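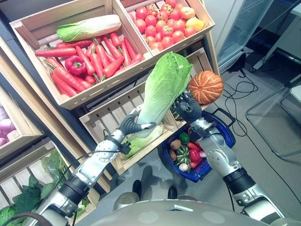

Two hands on one napa cabbage, over the slatted crate.

Heavy veg first

I've spent most of April on our pretend greengrocer's corner, teaching a two-armed robot to move vegetables about, and a few people have asked for the practical bits. So here they are! We logged 618 lifts in all, and 137 of them were napa cabbage, my favourite and my nemesis. Take hold at the white stalk end. The leafy end squashes and tears, and in our tests leaf-end grips dropped the cabbage far more often than stalk-end ones. Georges and I score every lift the same way: held, slipped or dropped, written down before anyone touches the crate again.

If you're working one-handed, tip the cabbage so the leaves point up and keep your other hand close behind it. 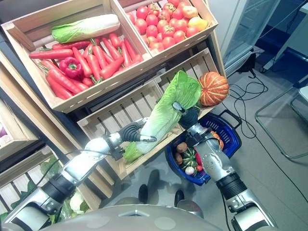 Tilt your crates

Maya suggested this one and I wish I'd listened sooner. With the produce crates tipped towards the robot, the head camera gets a much better view of what's in them (tomatoes at the back used to vanish completely). It works for a kitchen veg rack too, by the way.

Stop above the pile

We added a short pause with the fingers over the crate, long enough to compare the wrist camera with the head camera before going down. We started at 21 frames and settled on 20 – no real difference, but Elie likes round numbers. Bruised tomatoes went right down once we had it in, and I now do the same at the market stall, to Ziad's great annoyance.

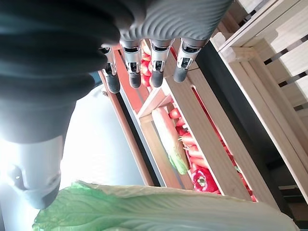
Fingertips hovering over the crate, seen from the wrist.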